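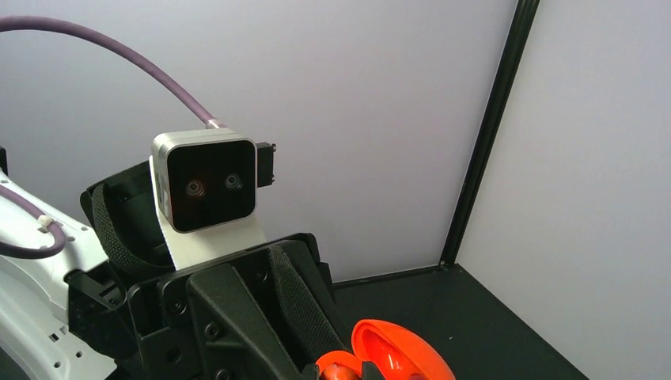

On June 2, 2020, a list member wrote:

> My second towel warp in a row has gone soft on the left side. 8/2 cotton
> from Landley, 602 ends counting the floating selvedges, sett at 24 for
> twill, so 25 inches in the reed. First two towels were lovely. By the
> third, the left four inches or so are spongy and the shuttle dives
> straight through the bottom of the shed. I have hung a film can of
> washers on the worst bunch but there are more every time I advance.
> Loom is the Harura four shaft, bought used. Do I cut off and retie, or
> is there any saving it? I have seven yards left back there and would
> cry.

Next in thread | Previous in thread | By date | By subject | Search archive | Help

Don't cut yet!! Quick answer as I have bread in the oven, longer one tonight if I remember.

Soft on one side and getting worse as you advance is nearly always how it went on the back beam. Did you wind on alone? I bet you did. If you pull the chain from one side of the loom, even a little off center, the far edge goes on tighter and the near edge goes on loose, and you don't see it for two or three yards because the outside layers got yanked tight when you tied on. Then you weave down to the sad part.

Other thing - what's between your layers? If it's paper, look at the left edge of the roll. Paper narrower than the warp and the edge threads slide off the end and drop down a layer. Now they are traveling a shorter path than their neighbors, and that's your sponge. I used grocery bags for years and had exactly this, always on the left, becuase I always started the bag flush on the right. Went to sticks and it stopped. Corrugated cardboard is fine too if it's a good two inches wider than the warp each side. Not the thin stuff from cereal boxes.

How to save seven yards. Have done this on a blanket warp, it's boring but it works:

Untie the front. Yes the whole thing. Leave the reed and heddles alone, just slip knot the bouts in front of the reed so nothing backs out. Lease sticks back in behind the heddles, if you took them out then treadle plain weave if your threading allows and pick up the cross that way. Straight draw, 1 and 3 against 2 and 4, easy.

Then take the warp off the back beam forward, all of it, through the heddles. Chain it loosely as it comes. Floor needs to be clean, put a sheet down. Then wind it on again with sticks and stop every turn to tug each bout. Same tug. Start in the middle some turns and at the edges other turns. Do NOT comb it with your fingers. If it's snarly, shake it and snap it, the threads sort themselves.

If you can get a second person just to hold, even better, but I know that's not so easy right now. Alone you can hang weights off the chains over the front beam. Milk jugs with water, same amount in each. I do one jug per two inches more or less.

Took me an evening and part of a morning. Lost maybe half a yard to retying.

If that sounds like too much, you can limp along: at each advance slip a strip of card under the loose section only, at the back beam. Gets you a towel, maybe two. Then it all turns to lumps. Film cans are OK for one or two broken ends but not for four inches of warp, you'll run out of washers.

Harura stuff: check the ratchet on the left AND that the back beam is square to the castle. Mine came with one bolt short and the beam crept forward on that side when I beat hard. Measure from castle to beam on both sides with the warp under tension. Replacement bolts are plain hardware store ones, don't pay Lulteck $95 for their kit, it's mostly washers and a booklet.

As for the yarn, I don't think it's Landley's fault. I had one bad cone in April, thick and thin all the way through, but that shows as streaks, not a soft side. Did you change cones partway across, though? If the left came off a different cone with more drag on the warping board - well that could be some of it. The Luo cotton is a bit springier and forgives more, I think. Also sheds all over the place.

Oh and 24 is fine for twill in that, don't let anyone tell you to open it up.

Somebody asked last month about the 100 inch tape with the woven edge for marking towel lengths. I have a spare, write me off list. No charge, just postage.

Timer going. Tell us what the two measurments are before you untie anything

This archive uses cookies to remember your sort order. By continuing to browse you accept this. OK | More information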